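Search this site Enter keywords Go

Tenants' group questions fridge-freezer energy claims as rents rise in Stullitz

January 3, 2025 – The Stullitz Private Tenants' Group has asked the letting firm Nesard to publish the figures behind its "low-bill kitchen" scheme, under which tenants pay more rent in return for a newer fridge.

Nesard began the scheme in July. Tenants who sign up pay an extra 110 pounds a year, and the firm says the new appliance will save them "at least as much" on electricity. The group has seen no test results, no meter readings and no list of the models being fitted. It has asked for all three, twice.

"We have nothing against a better fridge," said Loredana Russo, who chairs the group. "What we have is a leaflet with a number on it and no working. If the saving is real, it should be easy to show us."

The leaflet compares the new appliances with "a typical older unit", without giving the age, size or condition of that unit. Many of the flats in question were refitted only a few years ago, and the group doubts that the fridges being taken out are anything like as wasteful as the leaflet suggests.

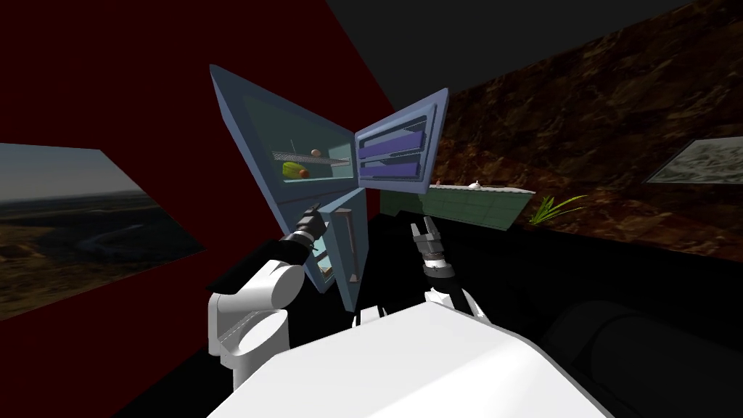

What the group wants to know

The scheme covers 800 flats in Stullitz and the neighbouring district of Woltel. The group is asking Nesard to say:

- which models are being fitted, and what their energy labels say
- who worked out the saving, and at what price per unit of electricity
- whether the extra charge ends once the fridge has been paid for
- what happens to the working fridges that are taken away

Busisiwe Venter, a tenant in Woltel, turned down the offer in the autumn. "They told me I'd be better off, and I asked by how much. The man said it depended," she said. "Well, the 110 pounds didn't depend on anything."

Nesard has told the group that it is "reviewing its communications". No date has been given for a fuller reply. Until one arrives, the group advises tenants to read the agreement with care – above all the part on repairs – before signing.

Tenants with questions can write to the group at its Stullitz office.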